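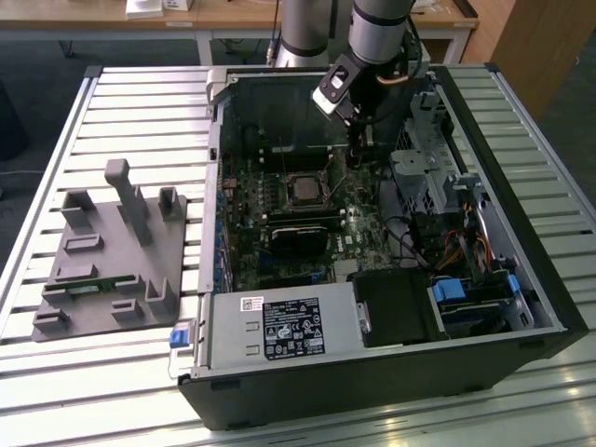

Tetcombe teardown line: frequently asked questions

For bench technicians and shift leads. Updated August.

What does the cell do?
It takes parts out of desktop towers for resale or recycling. Current scope is memory modules and processors. Drives, power supplies and graphics cards are still pulled by hand at the benches.

Does it replace the bench positions?
No bench position is closed under the current plan. The line keeps 13 technicians. Each shift assigns 2 of them to the cell, and the rest stay on manual teardown, testing and grading.

What does the cell operator do?
Removes the side panel, lays the tower flat on the slatted table, checks that the fixture tray is seated, and starts the Flastach job for that chassis model. The operator also clears faults and records them in Nirkisport.

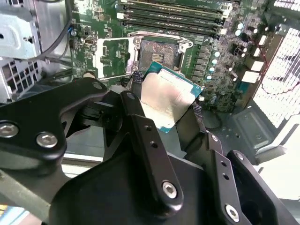 Prepared by Process Engineering, Tetcombe

How is a processor removed?
The load plate has to be open before the gripper goes in. The fingertip pads hold the chip by its edges and lift it from the socket. Residue on the heat spreader is left alone at this stage and cleaned at grading.

Can I reach in if a part is dropped?
Only after a full stop and lockout at the cell panel. A paused job is not a stopped job. Loose parts in the case go in the reject bin, including parts that look undamaged.

Is the cell faster than a person?
Not per unit. An experienced technician is quicker on a familiar chassis. The cell is scheduled for long runs of one model, and the last such run was 628 towers.

Will my pay grade change?
Cell operation is a grade allowance, paid for the hours worked at the cell. It ends when you rotate back to the bench.
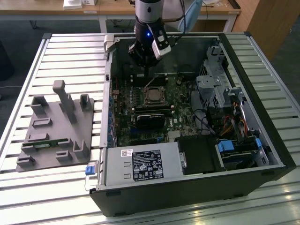
Arm over the board, CPU socket empty.

How long is the training?
30 hours, split between the training room at the Messina site and supervised shifts at Tetcombe. Fault recovery is signed off separately.

Are individual work rates logged?
Nirkisport logs job times and faults by cell and by chassis model. Operator sign-in is kept for lockout records and is not used in performance reviews.

Who do I tell about a chassis that does not fit?
Your shift lead. Set the tower aside with a yellow tag and load the next one. Do not shim the fixture.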